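Zevosska home build – minutes of the workshop meeting, Jun 20, 2020

1. Tidy-up arm, general
The arm is to clear a living room table: trays, bags, glasses and small items into a basket or caddy. The Bloxham base plate is drilled and the two arms are bolted on. Cable ties are still temporary. Total spend stands at 143 dollars out of the 200 agreed in December.

2. Grippers
The Semska fingers hold rigid items well but slip on thin plastic. Agreed to try softer pads before changing the motor. The spare set stays in the parts drawer.

3. Hand demonstrations
The table tasks are being done by hand first and recorded from head height, so that the arm has something to copy. Tasks looked at during the meeting:
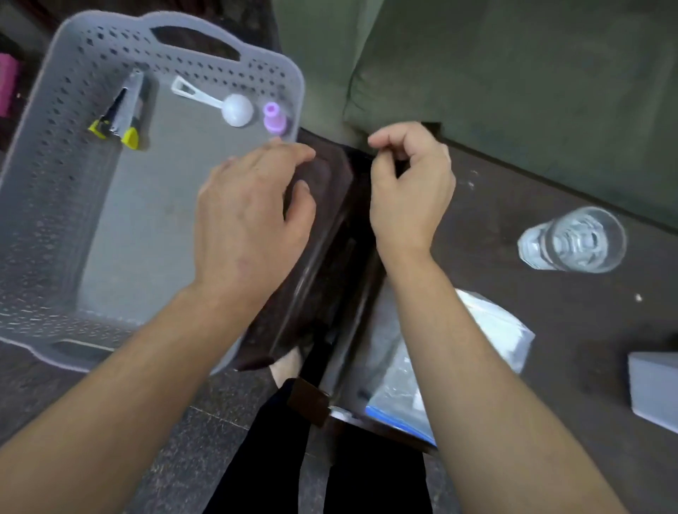 Tray and basket.

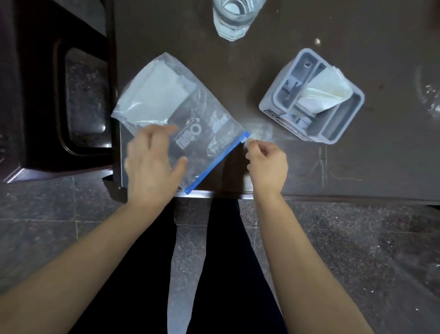 Zip-top bag, fingers on the blue strip.
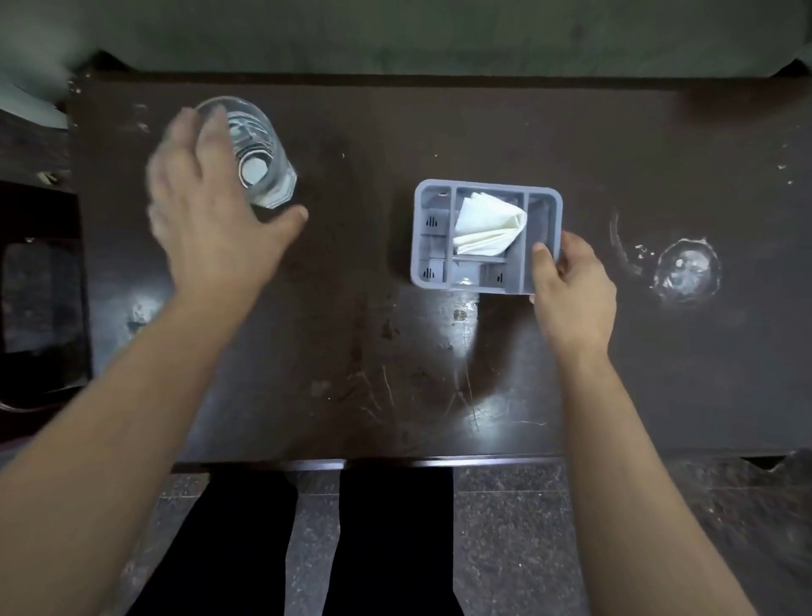

Glass in the left hand, caddy in the right.

Question from the floor: How many recordings are needed before the first training run?
Reply: We will start at 71 and add more if the arm misses its grip too often.

It was noted that clear plastic and clear glass will be the hardest things for the arm to find. One member suggested colored tape on the glass. Left open – most people felt the arm should cope with ordinary household things.

4. Software
The Grurico controller drops its connection after 13 minutes when both arms are running. A new power supply will be tried first. If that fails, the arms will be run one at a time until the board is replaced. Log files are to be kept from every run, including the short ones.

5. Safety
The stop button moves to the front of the bench. Arms are to be switched off at the wall before anyone changes a finger or a pad.

6. Other business
The soldering iron tip is worn and a new one will be ordered with the pads. The next meeting will be set once the power supply arrives.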